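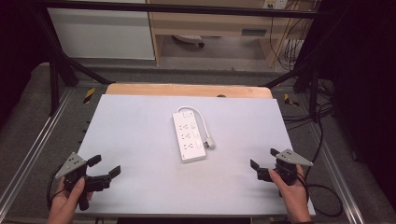

Power strip and cable on a white board.

Fullden Border Statements Corpus: data card

Summary
Transcribed public statements on border policy and asylum procedure, taken from broadcast interviews, committee hearings and press releases. The earliest item dates from 1951. Text is in English only.

Contents
statements.csv: one row per statement, with speaker role, outlet type and year
topics.csv: 28 topic codes, with short definitions
splits/: train, dev and test lists

Labelling
Each statement was coded by Danica Holub and Ye-rin Do. Disagreements went to Mi-kyung Kwon. Statements of fewer than 20 words were dropped. Tone is not coded.

Known gaps
Local radio is thin before the 1980s. In 34 rows the outlet field is blank. Terms such as "surge" and "crisis" are kept as spoken and carry no label.

Changes
April: duplicate press releases removed, Otik loader updated to match the new column order.

Contact
Jucélia Bezerra, Fullden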